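Juillet
Par Anouk Mulder

Le club de robotique de Mirnness a ouvert en juillet son atelier consacré à la collecte de démonstrations manuelles. Je rends compte ici de l'état du travail, à l'intention des membres qui nous rejoindront à la rentrée.

L'objectif retenu par Koen Verschueren est de constituer un jeu de 515 démonstrations exploitables avant la fin du module. À ce jour, 298 ont été validées et 82 écartées, le plus souvent pour une saisie interrompue ou un début d'enregistrement tardif. La relecture est assurée par Lihua Su, selon la grille arrêtée en début de session.

Les participants travaillent avec des pinces tenues à la main. Le modèle gris est pourvu d'une poignée de type pistolet et d'une plaque carrée portant un marqueur noir et blanc. La salle conserve son mobilier habituel, y compris la table blanche placée devant le mur de briques, avec son vase de fleurs artificielles.

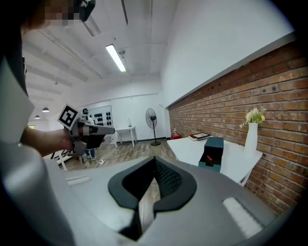 Consignes pour la suite

Chaque participant consigne dans le registre l'heure de début, la tâche effectuée et le numéro de la pince. Les mâchoires sont examinées avant chaque série. Toute démonstration douteuse est signalée à Jolien Jacobs, qui décide de sa reprise.

Il reste à fixer l'ordre de passage pour les tâches de rangement. Les demandes d'inscription peuvent être adressées au club jusqu'à la fin du mois.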